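Getting more life out of your phone and smartwatch batteries

I've had my Jostetti watch long enough for the strap to go shiny, and until last August it barely made it to teatime. I'd more or less decided to replace it. Then I spent a wet afternoon poking through the menus with a mug of tea, and now it gets me to bedtime with a bit left over. Most of what I changed took seconds, so have a go before you spend any money.

Start with the screen. On the watch, turn off the always-on display and set it to wake when you lift your wrist. If yours wakes every time you stir a saucepan (mine did, it was like a lighthouse in there), switch that off too and just tap it. Brightness can come down a good two notches indoors and you'll stop noticing by the next day.

Next, notifications. My phone was passing every single thing on to my wrist, including a shopping app I'd forgotten I had. Go down the list and leave on calls, texts and whatever your family uses to nag you. I kept 7 and that still feels like plenty!

Charging is where I was worst. I used to leave the phone under my pillow, plugged in, all night long. Please don't, it can't get rid of its heat under there. Mine now lives on the hall shelf on a hard surface, with the case off if it feels warm. If your phone has a setting to stop at 80 per cent, turn it on and forget about it.

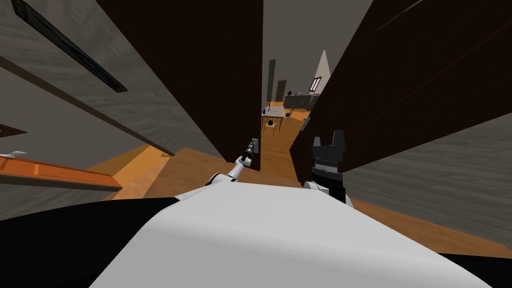

While you're at it, have a look at the charging socket. Pocket fluff packs down in there and the cable stops clicking home. Switch the phone off, shine a torch in, and tease the fluff out with a dry wooden cocktail stick, going gently round the sides. No pins and no metal tweezers! For the watch, wipe the back and the charging puck with a barely damp cloth, then a dry one. Sun cream is a menace for this.

Cables wear out as well. My friend Tudur Jenkins was all set to buy a new phone when a different lead sorted it out, so try a spare one first. I put a bit of coloured tape on each of mine so I know which belongs to what, and the dud ones go to the recycling point.

One last thing, for gadgets you've put away in a drawer. Leave them half charged, switched off, somewhere cool and dry, and top them up every few months. And if a battery ever looks swollen, or the screen is lifting at one edge, stop using it, don't charge it and don't press it flat. Take it to a repair shop and let them deal with it.

Next time I'll have a go at getting the sticky stuff off old phone cases, if my second batch of bicarb works any better than the first.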